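Vollthorpe puts a price on its trays

27 December 2025

Anyone wanting to carry a bowl of soup across Vollthorpe market hall in the new year will need £2 in change. The hall's food counters are bringing in a deposit on trays, refundable on return, after a stock-take found that the town has been helping itself.

The hall bought 427 trays in February. At the last count it had 25. The rest are thought to be in kitchens, sheds and car boots across the district, where they're doing well under seedlings and wet boots.

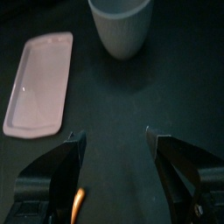

Small, rimmed and easy to walk off with: a pale pink tray.

Under the scheme, diners will pay the deposit with their meal and get it back at a hatch by the east door. The hatch will shut at 4, an hour before the food counters do. Asked what happens to a customer who finishes lunch at ten past, the hall said it was "looking at the hatch".

Bev at the pie counter, who has been looking at the hatch for years, expects trouble. "They'll take it home, won't they," she said. "They've paid for it. Before, they at least felt a bit bad." She has suggested plates big enough not to need a tray, and has been told that plates come under a different budget.

The Wysocka bakery, which has the corner pitch and the longest queue, is staying out of it. It serves everything in paper bags and has put up a handwritten sign saying so, with "bags" underlined twice. Its customers will be free to use the hall's tables, though not, under the wording as it stands, the hall's trays, even empty ones.

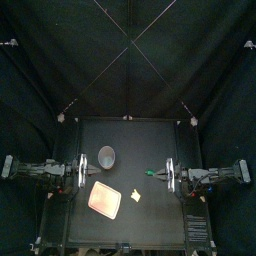

The deposit is one of several changes in a new set of stall rules, which runs to four pages and devotes most of the third to string. Traders have long hung cloth behind their pitches to keep out the draught from the loading bay, and have tied it up with whatever was to hand. From the new year, anything strung across a pitch must run straight and end at a fixed hook. Two thin cords crossing in a big X over black fabric, as in the picture, would need one of them taking down, and the trader would choose which. Clips are allowed. Bulldog clips are allowed if "in keeping", and the rules don't say with what.

The cheese stall has asked for this in writing. It has been told that this is the writing.

Not everyone minds. Several traders near the loading bay say they would welcome almost any rule that led to someone mending the door, which has been propped open with a sack of sand since the old closer gave out. The door isn't mentioned on any of the four pages. It did have a page to itself in the draft, according to those who saw the draft, between Umbrellas and Wasps.
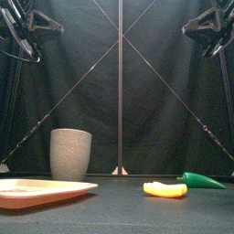
Nikola Zawadzka
Town reporter

Vollthorpe isn't the first to try this. Dellton ran a deposit on teaspoons at its bus station café and gave it up when the cash drawer kept coming out short and the spoons kept coming out long. People had been bringing in their own from home, handing them over and collecting the money. The café ended up with a fine mixed set, including some fish forks, and still uses them.

Grerkorwood went the other way and chained its ladle to the counter. It's a good ladle and it's still there. Getting soup out of the far side of the pot takes a certain amount of leaning.

The hall says Vollthorpe's trays will be harder to fake than a teaspoon, as each will carry a sticker. It hadn't settled on the sticker when this was written. The first batch came off in the dishwasher and blocked the filter, and lunch on the day of the test was served on the lids of biscuit tins, which several regulars said they preferred.

There will be an amnesty before the scheme begins. Trays may be left in the crate outside the east door at any hour, no names taken. The crate went out early, just before Christmas, and by the next morning it had brought in two trays and a casserole dish. By that afternoon the crate had gone as well.

The hall would like it back. It's green, with a split handle, and there is no deposit on it.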